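Bite

Eleven at night and the Tosto pair was still winning.
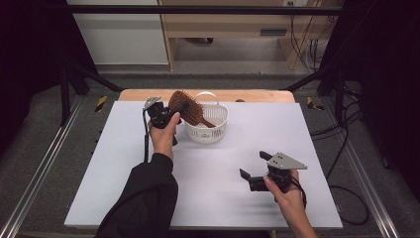
Hairbrush into the basket. Hairbrush out of the basket. I'd been doing it since four and my wrists had opinions. Left hand takes the brush, right hand waits its turn. Set down, let go, write the number, again.

280 tries per pair. Nastley's rule. They were paying, so fine.

The Tosto fingers were good, I'll give them that. Light squeeze, smooth all the way down, nothing in it to complain about. You closed on the bristles and they just stayed closed. The log said 16 drops and most of those were me being tired.

Then the Bite pair. My pair. I'd drawn the fingers at my kitchen table in August, and I'd named them too, after a glass of wine, and the name went on the invoice before I could take it back. 2,000 dollars for the two of them. Nastley wanted to know by morning which one to order.

So I swapped them over. Screws, cable, check the cable, zero the jaws. Left one squeaked. It never squeaked at home.

First try, dropped. Second try, dropped. Third one held and I said something out loud to the empty room, not a nice word but a happy one.

By midnight I had 5 good ones in a row, then a bad stretch so long I quit looking at the tally. It was the bristles. My fingertips had ridges, thats the whole idea of Bite, ridges, and the bristles got in between them and pushed back. The handle would of been easy. The handle wasn't on the sheet.

I could write it up as the handle.

I did think about it. Stood there with the trigger half pulled, thinking about it. One column. Grasp point, H or B. Flernus did the review over there and Flernus never watched the recordings, just skimmed the last page and called you while eating.

Went and got coffee. Came back. The coffee machine had given me soup, sort of, so I drank that.

B, I wrote. B, B, B. Dropped, dropped, held, dropped.

Around three the squeak went away by itself. The grip got better after that — a little, not enough. I filed down one ridge with the thing on my keyring and ran ten more off the sheet, just for me, and didn't write those anywhere.

Eight held.

I put the file back in my pocket. Picked up the brush. I still owed Nastley the rest of the ones that counted.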